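Workshop Practice II – Handout 6
Work surfaces, datum lines and layout
Instructor: Yvette Cloutier

6.1 Reference surfaces

Every dimension on a layout is measured from something. The surface or line it is measured from is the datum. A part can have more than one datum, but each dimension belongs to only one of them. If a hole is placed 400 mm from the left edge and a second hole is placed from the first, the error in the first hole is carried into the second. This is called chain dimensioning. Baseline dimensioning places both holes from the left edge, and the errors stay separate.

For the Hamdy bracket, all lengths are taken from the machined end. The sawn end is not a datum, even where it looks square.

6.2 Bench tops

A bench top used for layout should be flat, stable and clean. Solid wood moves across the grain as the air in the room changes, and very little along it. Long measurements are therefore marked parallel to the grain where possible. Check flatness with a straightedge in both directions and on both diagonals. Record the largest gap. 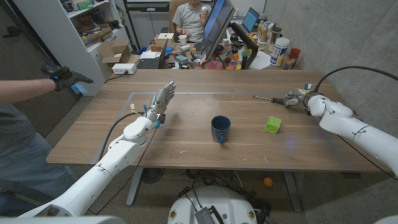 A boundary drawn on the bench is a convenience and carries no accuracy of its own. Do not measure from it. Edges of masking material stretch when pulled around a corner and can shift under repeated wiping. Transfer dimensions from the part datum with a square and a marking knife.

6.3 Worked case

The Joreo panel has a nominal length of 3,000 mm. The first bracket line is at 575 mm from the datum end and the second is 400 mm beyond it.

Baseline position of second line: 575 + 400 = 975 mm
Remaining length: 3,000 – 975 = 2,025 mm

With a marking error of 0.5 mm per step, the chained second line can be off by 1.0 mm. The baseline second line can be off by 0.5 mm. The drawing allows 0.8 mm, so only the baseline method is acceptable.

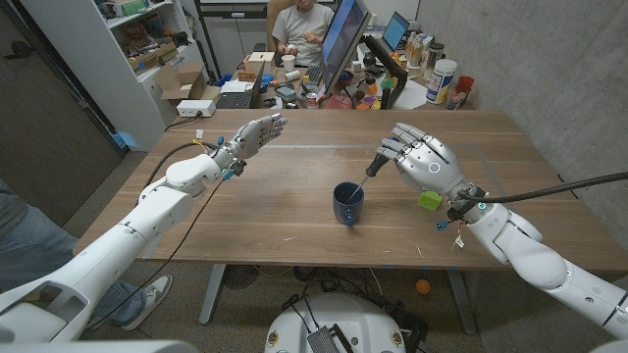
Figure 6.2. Wooden table with two robot hands over it.

6.4 Before the next session

Read the Flavik notes on squares and straightedges, sections 2 and 4. Redraw the Zomby frame with baseline dimensions from the lower left corner – the supplied drawing uses chained ones. State the tolerance for each line and mark any line where the chained method would fail. Drawings are handed in on paper, in pencil, with the datum shown.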